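Notebook, listings ingest and search
15 May 2025

Continuing from the March entry on duplicate listings. The Kindamden feed has been switched from the nightly full dump to incremental files, and the duplicate count in the staging index went up after the switch. Today was spent finding out why. Notes are in the order I did things, so the first part contains a wrong guess.

Setup. Staging index rebuilt from empty, three feeds loaded: Kindamden, Wannasri, and the small Skekilum feed that only carries land parcels. Matching code is the current main branch, no local edits. Sample held at 4,000 listings, drawn by county so that the rural ones are not swamped. Open houses and agent records left out. Photos not fetched.

First guess: the incremental files omit the parcel number when it has not changed, and the loader writes an empty value over the stored one. This would break the parcel match and send everything to the address match, which is weaker. Checked by diffing one listing before and after an update. The parcel number was still there. The loader treats a missing field as "no change" and an empty field as "clear," as the spec says. Wrong guess, one hour gone.

Second look. Pulled all pairs where two active records share a normalized street address and differ in listing ID. Sorted by feed. Nearly all of the new pairs are Kindamden against Kindamden, so it is not a cross-feed matching problem at all. Same office, same agent, same price in most of them. The older record of each pair has a last-modified time before the switch.
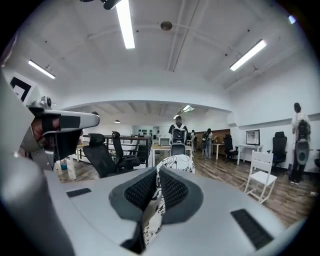 The older record should have been retired. In the full dump, a listing that was withdrawn and relisted simply disappeared under the old ID, and our sweep step retired anything not present in the latest file. With incremental files there is no sweep. A withdrawal has to arrive as its own record with status W. I searched the raw files for W records and found them, but they sit in a separate file with the suffix _st, and the fetch job pattern does not pick up that suffix.

Fix on staging: widened the fetch pattern, replayed the files from the switch date forward in sequence order. The sequence number is in the header line, not in the file name. File name order is wrong whenever two files are cut in the same minute. Do not sort by name.

After the replay, same-feed duplicates dropped to the level we had before the switch. The remaining pairs are of the following kinds:

Condo units with the unit number in the remarks and not in the unit field. Existing problem, see March.
House and lot listed once as residential and once as land. Both records are valid. Search should show both, grouped. Currently it shows both, ungrouped.
New construction where the builder reuses one street number for a whole phase until the county assigns real ones. 7 pairs in the sample, all in one subdivision. No fix on our side. Left alone.
Manufactured homes with and without land. Same as the house and lot case.

Address normalization. While in there I looked at the rural route addresses again. The normalizer turns "RR 2 Box 40" and "Rural Route 2 #40" into the same string, good. It also turns "Route 2" into a state highway when the county has a State Route 2, which is bad, and the result geocodes to the middle of the highway. The map pin then lands outside the town boundary and the listing drops out of the town page. An agent office reported this as "my listing is missing." It was in the index the whole time and could be found by ID.

Added a rule: if a box number follows, the token is never a highway. Ran the normalizer test file, no regressions. Ran it over the sample and looked at every changed row by hand. All changes were correct except one, where the box number was a typo for a building number. Acceptable.

Geocoder fallback order for rural addresses is now parcel centroid, then rooftop, then street interpolation. Previously rooftop came first. For large parcels the rooftop point is better when it exists, but the provider returns a "rooftop" flag on points that are plainly interpolated, and I do not trust it outside town limits. In town the order is unchanged.
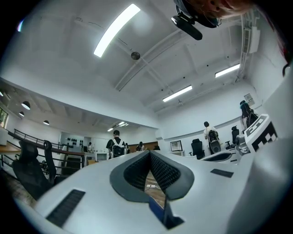

Flaltari Property Data, Search and Listings Team

Town page counts. The number at the top of each town page ("homes for sale in ...") is computed from the cache, and the list under it is computed live. When the cache is stale they disagree. Ivars Kuusk wants the count taken from the live query and the cache dropped altogether. I measured the cost on staging. The live count is cheap for small towns, where it returns in well under the page budget. It is slow for the two metro areas because the polygon test runs against every listing in the bounding box, and the metro polygons are very detailed. Simplifying the polygon to 3,000 vertices brought it inside budget with no listing changing sides in the sample. I have not run it against the full index. Boundary listings are exactly where people complain, so the full run should come before any decision.

Separate point, same page: the "as of" date under the count is the page render date. It should be the time of the last successful load for the feeds that cover the town. If a feed has been down for a day the page still claims to be current. Small change, but the text is on a template shared with the agent sites, and the template owner has to agree to the new field. Asked. No answer yet.

Price filter. Checked the complaint that a search with no upper limit returns fewer homes than a search with a very high upper limit. Reproduced. With no limit set, the form sends an empty string, the query builder reads it as null, and null excludes listings where the price is marked "call for price." With a limit set, those listings are stored with price zero and pass. Neither behavior is right. Proposed: call-for-price listings are included when no lower limit is set, and excluded otherwise, regardless of the upper limit. Wrote it up in the tracker, not coded.

Acreage. Skekilum sends lot size in acres with four decimals, Wannasri in square feet, Kindamden in either, with a unit code. When the unit code is blank we assume acres. Found a lot recorded as several thousand acres inside a town. It is square feet. Proposed a sanity check against the county parcel area where we have one, flag if the two differ by a factor of 4 or more, and show no lot size until someone has looked at it. Showing nothing is better than showing a ranch on a side street.

Open items
Move the fetch pattern change to production. Needs a replay from the switch date there as well; do it at night, and pause alert emails first or every relisted home will go out as new.
Full index run with the simplified metro polygons.
Ask Kindamden whether the _st files will stay separate. Their change notice does not mention them.
Grouping of residential and land records for the same property. Needs a design decision on which record leads.
Blank unit codes: get a count per office from the raw files. If it is mostly one or two offices, ask them to correct the entry form.
Add a monitor on the number of W records per day. Zero for two days running should raise an alarm. It would have caught this the same week.

Staging left running with the replayed index. Please do not rebuild it until the polygon run is finished. Replay script is in the tools folder under ingest, takes the start sequence number as its only argument, and refuses to run if the header numbers have a gap.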